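Urholm office snack table opens to all three floors

Thursday, April 24, 2025 - I'm really pleased to say the snack table at our Cluston office is now open to everyone, and not just those of us lucky enough to sit next to it! We tried it out on one floor back in November and word got round fast (my inbox can vouch for that). From today all 160 of us at Urholm can come and help ourselves.
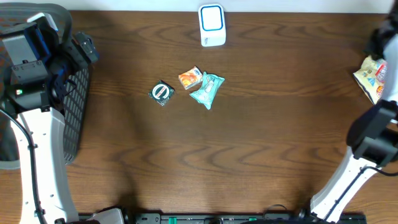 Urholm Workplace Team

Small wrapped things are what people ask for most - a biscuit for the train, something sweet at four o'clock - so we're sticking with single packets you can slip in a pocket. Our supplier, Anerico, has put together a list of 21 different snacks for us and we'll swap a few over every month. We got through some 3,000 packets during the trial, so please do tell us what you'd like to see again.

It's all free, and the table is the brown wooden one with the wavy grain, against the white wall. Enriquez House colleagues are welcome too when they're over for meetings.

Requests and press enquiries to the Workplace Team, extension 1243.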